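Subject: Re: [handheld-grippers] House rules for kitchen sessions, draft 2

Hi all,

Thanks for the comments on the first draft, I read every one of them, even the long rant about tape. First, the bit from last month I'm answering:

> Could we please write down what "tidy" means? The Volluva group
> clears the whole table before they start and Skurken clears nothing,
> and then we pool the episodes and wonder why they don't match.

Fair point! So rule 2 now says you leave the table the way the household keeps it. Bags, bread, boxes, all of it stays. What you do move is anything sharp, anything hot and anything with a name or address on it. Cords are the one I keep going back and forth on – I'd like them out of the reach area, but I won't fail a session over it.

Rule 4 is the grip rule. Pads square on the object before you lift, and for soft stuff like cloths you take a proper bunch between the fingers instead of a corner. Hard round things like shaker bottles get held by the body, never by the carrying loop.
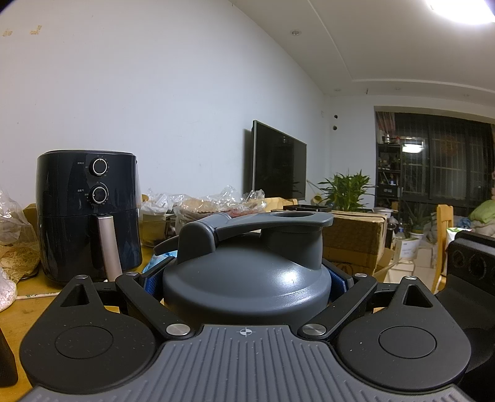
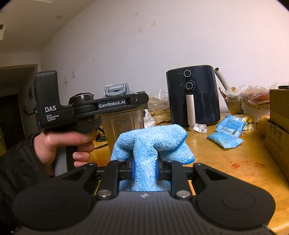 Balogun wrote back to me off list that the grip rule is fine but the draft says nothing on when to stop, and that a session with 115 takes in it is going to have tired hands in the last third whether we admit it or not. I think that's right, so I've put in a break every 9 takes (argue with me about the number, please) and a line saying anybody can call a halt without giving a reason.

Still open:

- Pad checks. Manus wants them wiped and looked over before every session. I'd settle for daily.
- Do we throw out a take when the object slips, or keep it and tag it? I say keep and tag. We're aiming for 1000 usable takes by October and slips are useful too.
- Two grippers on one table. Right now the draft only says to agree out loud who moves first, and that feels thin.

Send me your edits by Saturday if you can. Plain text is fine, and please don't turn it into a spreadsheet again.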